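Home | Opinion | Family | Archive

Let the Play Kitchen Stay Messy

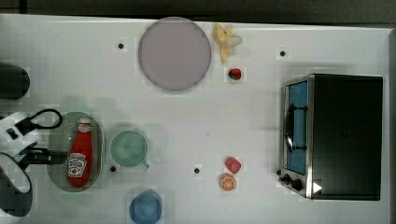

A reader in Trerach wrote that a toy kitchen should go back in its bin every night, or the children never learn to put anything away. I used to agree. We had 16 pieces of food and a label on every bin.

Now I think a meal left half made is worth keeping out. A child who left a banana by the plate and ketchup on a tray had a plan -- clear it away and the next morning starts from nothing. Six days out of seven, ours stays where it was left. On the seventh we wipe the table and put it all away, and the children help.

They do learn to tidy. They also get to finish lunch.

Related
Do Toy Ovens Need Real Knobs?
Nine Meals From the Aigner Playroom
Sharing a Small Table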